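Keeping Household Costs Steady: Tips for the Kitchen and Workroom

Households with a fixed weekly sum to spend often find that small purchases, not large bills, cause the difficulty. The following guidance has been prepared by the Clusstead Household Advice Service for residents who wish to plan their spending on food, fuel and repairs.

Setting a budget

Record all spending for two full weeks before setting any limits. Keep food, cleaning goods and repairs under separate headings. A shared purse for all three makes it difficult to see where the money has gone. Residents may use the Bangera budget sheet, available free of charge at the front desk, or any lined notebook.

Buying in bulk

Large packs are good value only where the contents will be used before they spoil. Compare the price per kilogram or per litre shown on the shelf label, and check it again when an offer ends. Rice, dried beans and soap keep well. Flour and ground spices do not, and should be bought in smaller amounts.

Cooking and fuel

Match the pan to the size of the ring and keep the lid on. Beans soaked overnight need less time on the heat. Where the oven is in use, cook a second dish alongside the first - a tray of root vegetables will serve for soup the next day.

Linen and furnishings

Table linen should be mended at the first sign of wear. Turn a frayed hem under and stitch it by hand with matching thread. Washing at a low temperature helps printed cloth to keep its colour. 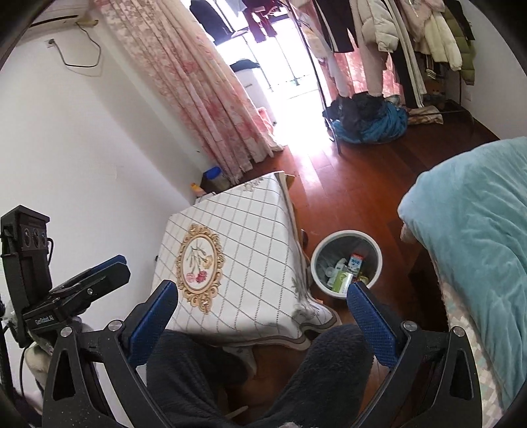 A printed tablecloth with a red flower design, laid over a small table.

Tools and repairs

Before buying a tool for a single job, ask whether it may be borrowed. The Lirkura tool library lends drills, sanders and ladders for up to 9 days at a time. Tools should be returned clean, with all loose parts in the case.

Reviewing the plan

Budgets should be looked at again in April, when many regular charges change. Enquiries may be addressed to Lavanya Warrier, Household Advice Officer.

Page last reviewed: Friday, February 9, 2024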